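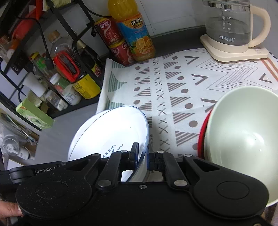 Attachment 1 to ticket 368. Drying station, left of the sink, kitchen 2, at the time of the report.

Ticket: 368
Site: Kulkarni House, shared kitchen 2
Category: Kitchen / worktop / water
Reported by: Seren Lewis
Assigned to: Tomos Rees
Priority: Low, raised to Normal
Status: Closed

Summary
Water collecting under the drying mat. Dishes put away damp. Musty smell from the mat and the cloth under it. Kettle standing on the same mat.

Reporter's description
The mat next to the sink is not drying out between uses. When I lift a corner in the morning there is a film of water on the counter beneath it, and it smells. The plates are fine if they are dried by hand, but anything left face up or leaning keeps water in it. The pale green bowl had drops inside it again tonight. I have washed the mat twice this month on 40 and the smell is back in three or four days. The kettle is also on the mat and I don't think it should be. Photo attached.

Steps already tried by reporter
Mat washed at 40, line dried. Smell returned.
Striped cloth folded and pushed under the edge of the mat to catch runoff. Cloth now smells as well.
Window left open overnight. No difference noticed.

Log

08:40, Tomos Rees
Ticket picked up. Photo reviewed. Initial notes:
1. The large bowl is resting on its side with a red bowl behind it. Two bowls in contact will hold water where they touch, and the lower part of the rim sits directly on the fabric.
2. The green and white cloth is partly under the mat. Fabric on fabric on a sealed counter has no air path. Remove.
3. The kettle base is on the mat. Treat as a separate fault, see 09:15.
4. Drinks are stored against the tiled wall behind the mat (orange juice, two red cans). Not a fault, but they take up the back of the counter, where a rack would go.
Question to reporter: does the water show up everywhere under the mat or only on one side?

08:55, Seren Lewis
Mostly the side nearest the wall. The front is damp but there isn't a puddle.

09:15, Tomos Rees
Kettle: please move the kettle and its base off the mat today. The base should stand on a hard, dry, level surface. Switch off at the socket first, lift the kettle off, then wipe the underside of the base with a dry cloth and leave it unplugged until you are sure there is no moisture on it. If the plug or the contact in the middle of the base is wet, do not use it and reply here.

09:50, Seren Lewis
Moved. Underside of the base was slightly damp at one corner. Contact dry. Left unplugged.

13:20, Seren Lewis
Base dry. Plugged in, works normally. It now lives past the end of the mat.

13:35, Tomos Rees
Kettle item closed. Priority on the rest raised to Normal on account of the damp base.

16:10, Tomos Rees
Site visit. Tests carried out:

Test A, level. Mat and dishes removed, counter wiped dry. Spirit level placed front to back and left to right. Left to right is level. Front to back there is a slight fall toward the wall. Explains the water at the rear.

Test B, leak. Dry paper towel laid along the tile joint and along the edge of the sink for 117 minutes with the tap in normal use. Paper dry along the tiles. Paper dry at the sink edge except for splashes. No leak from plumbing or from the sealant. The water is coming off the dishes and nowhere else.

Test C, mat capacity. Mat weighed dry, then loaded with a normal evening's washing straight from the rinse and weighed again after an hour with the dishes taken off. It had taken up 23 grams by then and the underside was already wet. The mat absorbs as it should. It is asked to do this three times a day and never gets the chance to dry out.

Finding: no building defect other than the slight fall. Cause is use pattern plus trapped cloth.

16:40, Abdul-Rahman Aidoo
I use this kitchen in the evenings. For the record, the bowls get leaned because they don't fit upside down next to the plates. If the mat is going to be lifted after every wash, where do the dishes go?

16:55, Tomos Rees
Fair point. Two options.
Option 1: keep the mat, get a second one, swap morning and evening. Dishes dried by hand if the mat is full.
Option 2: raised wire rack with a drip tray. Better airflow, but it needs the back of the counter cleared and it will not take the large bowl and a full set of plates together.
The spice rack on the left can stay where it is under either option. It is not in the wet area.

17:05, Abdul-Rahman Aidoo
Option 1 please. The last rack rusted and left marks on the counter.

17:20, Seren Lewis
Agree with option 1. Can someone confirm the wash temperature? The label has faded.

Next day, 10:05, Tomos Rees
Label on the mat is unreadable. Spare mat ordered from Clokano, same size, order line 2000. Its label says 60. For the old mat, I'd try one wash at 60 and accept the risk of some shrinkage. Smell at this stage is residue in the padding, and 40 with fabric softener will not shift it. No softener from now on. It coats the fibers and they stop absorbing.

Procedure issued to kitchen 2:
Rinse and shake off dishes over the sink before placing them on the mat.
Plates on edge, tilted enough that the foot of the plate does not hold water.
Bowls upside down, with one side propped on a spoon handle so air can get in. Do not nest or lean bowls against each other while wet.
Large bowl: dry by hand, put away.
Nothing under the mat.
Nothing electrical on the mat.
Last person in the evening hangs the mat over the oven rail and wipes the counter, back edge included.
Both mats and all cloths go in the wash once a week.

Three days later, 09:30, Seren Lewis
Second mat arrived. Old one washed at 60. It came out a little shorter on one side but the smell has gone. Striped cloth washed with it, also fine, now kept on the hook.

09:45, Tomos Rees
Good. Please run the swap for two weeks and report back. Leave the counter fall as it is for now. Correcting it means lifting the worktop and it isn't justified for this.

Two weeks later, 08:20, Seren Lewis
No smell from either mat. Counter dry in the morning on all but two days. On those two the mat had been left down overnight with the large bowl on it.

08:35, Abdul-Rahman Aidoo
One of those was me. The propped spoon works for the red bowl. It does not work for the green one, too heavy, it slides off.

08:50, Tomos Rees
Noted. Large bowl stays as hand dry. Procedure line unchanged.

11:15, Arwel Voyle
Kitchen 1 has the same counter and the same smell. Can this be applied there or do you need a new ticket?

11:25, Tomos Rees
New ticket please, so the level and the sealant get checked separately. Don't assume the cause is the same. In the meantime, lift the mat and take the kettle off it if it's on it.

Resolution
Cause: drying mat in continuous use without airing, with a cloth trapped beneath it, on a counter with a slight fall to the rear. Bowls left leaning and holding water.
Fix: second mat, daily swap, 60 wash without softener, kettle relocated, drying procedure issued.
Parts: one drying mat.
Outstanding: counter fall recorded for the next worktop replacement. No date set.
Closed by Tomos Rees. Reopen within 30 days by replying to this ticket.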